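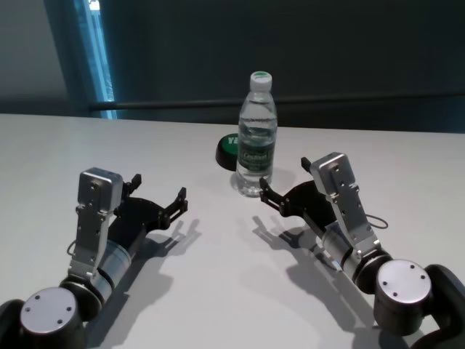 Clear plastic water bottle on a white tabletop.

Oncombe Cladding Board, thermally treated pine

Every treated board on the market promises decades without upkeep. We sell this one and still don't like the word "maintenance-free" on the label. Oncombe will go gray outdoors. If you want it brown, you will be oiling it, and probably more often than the leaflet suggests.

What it does well is stay fairly straight. We clad the north wall of our own yard office with 60 boards in November and have replaced two – one split at a screw, one cupped badly. The south wall has the cheaper Stositz spruce, and so far we can't see a big difference. Ask us again in a few years.

Board width: 14 cm
Pack: 200 boards, packs not split
Fixing: stainless screws, pre-drilled at the ends
Finish: unoiled
Fire treatment: none as supplied. Check local code before ordering for anything taller than a garage.

The maker's "lasts a lifetime" claim comes with a warranty that leaves out ground contact, coastal sites and dark paint. Read it first. Gallagher clips fit, though they cost more than screws and we doubt most walls need them.

Delivery takes about 900 words to explain, so call Benjie Villanueva at the Atach yard instead. Offcuts are free to look at and handle.

Page updated Jun 23, 2023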